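Sodmont Summer Sleep and Heat Project
Progress report to the Plirer Fund, July

Summary

The project helps older tenants in Sodmont get through hot nights without air conditioning. Work is on schedule apart from the window screens, which are covered below. We have spent 3158 of the grant so far, and 642 remains for the rest of the season.

Home visits

Visits began in June and are done in the early evening, when bedrooms are at their warmest. Each visit takes an hour. We check the windows, the bedding and the distance from the bed to the nearest fan, and leave a printed sheet with the tenant. Tenants on the top floors of the Gatti building were seen first. Most of them were sleeping on foam mattresses with a fleece or polyester cover, and several kept the windows shut at night on account of street noise.

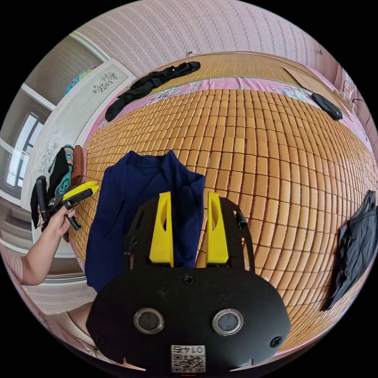 Bedding

We offered tenants a choice between a cotton sheet set and a tiled sleeping mat. The mats have been more popular than we planned for, and we moved money from the sheet budget to buy more. The complaint we hear most is that the tiles feel hard on the hips. We now suggest a thin cotton layer under the mat, and light cotton nightclothes.

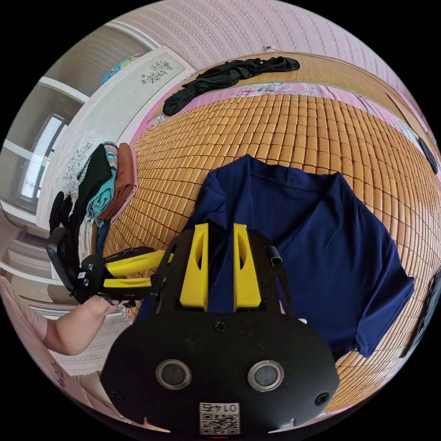
The second order came from Evix at the same unit price as the first. Delivery was slower, and 3 tenants had to wait until after the first hot spell. They were lent fans in the meantime.

Window screens

Screens are behind. The building manager at Gatti wants written consent for every apartment before anything is fixed to the frames. Agata Palumbo is collecting the forms and expects to have them all by the end of July.

Tenant feedback

We asked tenants at the second visit how they were sleeping and what they would change. Answers were mixed on the printed sheet, which many found too long.
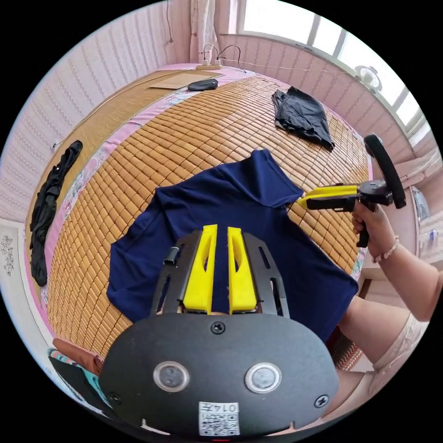

Ermanno Ferraro said the mat was fine but the advice about closing the shutters at noon came too late in the season to help him, and he would like the sheet to go out in May next year. We agree and have put this in the plan.

Next steps

Finish the consent forms, fit the screens, and cut the printed sheet down to one page. We would also like to discuss moving 100 from travel to fans before the August payment.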